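Slide 4 - season two of Corelik, the bottle episode.
The writers had 2 sets left and no guest stars. Everything happens in the Prumen kitchen. 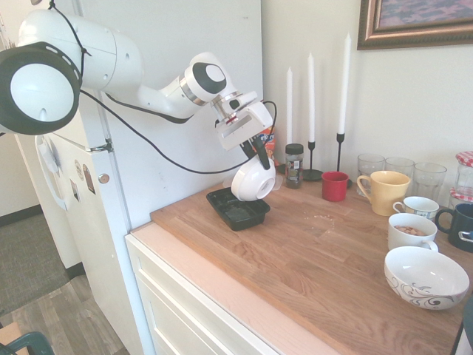 White bowl over the countertop, gripper pointing down.

Pause, then read out Ileo's line about the door. Vaida Laur wrote it in February and it was cut twice.
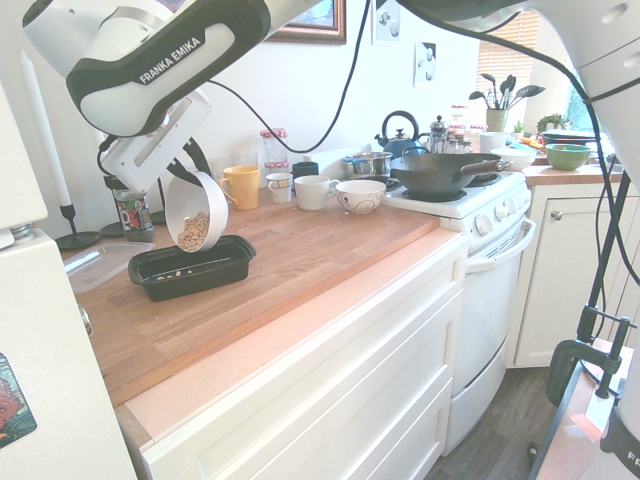

Fan wiki page for this one runs to 2,282 words - the finale gets 100. Ask who has seen it. Skip slide 5 if short on time.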